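# Tabletop Sorter, Build Report

Lindsay Lowther and Kolbrún Þórarinsdóttir
25/04/2018

We set out to build a two-joint arm that could pick household stuff off a table and put it in a bin. The proposal said three joints. The third joint is in a drawer at Lindsay's apartment and we wish it well.

## Where we worked

Most of the build happened at the Clenodton shared workshop, which gave us half a bench and a shelf that was already full. The rest was done on a table at home, with folding screen panels set up at the back so the camera wouldn't keep finding the bookcase and trying to pick up a dictionary.

## The arm

The shoulder is a geared motor out of a dead window blind. The elbow is a hobby servo, our second, the first having been wired backward by one of the authors of this report. The control board runs a program we named Emuvier after a typo that made it into every file before either of us noticed.

Total spend was 391 dollars, and 22 of that went on zip ties. We stand by the zip ties.

## Picking the test objects

Our adviser wanted "ordinary things," so we raided our kitchens and bathrooms. Blocks were easy and made us feel clever. Bottles were a different story. Anything with a trigger or a pump on top has its weight in one place and its handle in another, and Emuvier always went for the middle. Clear plastic was worse, as the camera mostly saw the table through it.

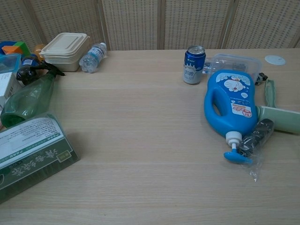 We kept the mix wide on purpose: a drink can, a lint roller, a spray bottle, food containers, a pump bottle lying on its side. Kolbrún argued for leaving the pump bottle out until the grip was stronger. Lindsay argued that it was the whole point. It stayed in, and it beat us in every run we logged.

## What we'd change

- Stiffer upper arm. Ours bends like a diving board.
- A side light for clear plastic.
- Rubber on the finger pads, which we bought in January and never glued on.

The code and wiring sketch are in the shared folder under "Emuvier final 3". Please ignore "Emuvier final 2".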